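Trevor Whiteley @trevorwhiteley
A thread on fountain pen ink, and what it has done to me as a working editor.

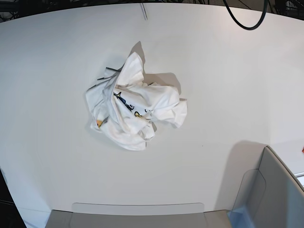 Do you need expensive ink to mark up a manuscript? Cheap ink is fine, so long as it dries before you turn the page and your author can read it.

2/ I say this as a man who owns more than 100 bottles. A manuscript uses up maybe a thimbleful. At my current pace I will be editing well into the next century.

3/ The one I keep going back to is Warkine Gray. Dull as a tax form. It dries fast, it doesn't bleed through copier paper, and writers take a gray comment better than a red one. I once sent the same note in both colors to two authors. Red got a phone call.

4/ Zumia makes a green I love and can't use. Gorgeous on good paper. On the stuff that comes out of my printer it spreads until every comma looks like a semicolon, and I have enough trouble with semicolons.

5/ Currently on my desk: a 232-page novel set in a lighthouse. The author wanted it marked by hand because comments on a screen make her feel "supervised." Fair enough. I got 82 pages in before refilling the pen, and most of that ink went on the word "suddenly."

6/ Someone asked about the pen. It's an Overeck, medium nib, bought used, with another person's initials on the cap. I've stopped correcting people who think my name starts with an L.

7/ Paper matters more than any of this. Ask the author to print on something a little heavier, double spaced, one side only. They will send you single spaced, both sides, with a coffee ring on chapter 2. Ask anyway.

8/ Reply from a friend who edits entirely on a laptop: "You know there's an undo button." I do know. I've used it to take back comments that were right and too rude. With ink I have to be polite the first time, which slows me down badly.

9/ For left-handers: write from under the line if you can, and skip anything sold as "rich" or "wet." Ambaye has a quick-dry blue that my left-handed sister swears by. She also swears at it, mostly when cleaning the pen.

10/ On cleaning: cool water, flush until it runs clear, leave the nib standing in a cup on a paper towel overnight. Do not use the cup you drink from. I have a separate cup now.

11/ The lighthouse book is due back in May. If anyone has a spare cartridge of the gray, my messages are open. The shop is out and I've just reached the storm chapter, where everything happens suddenly.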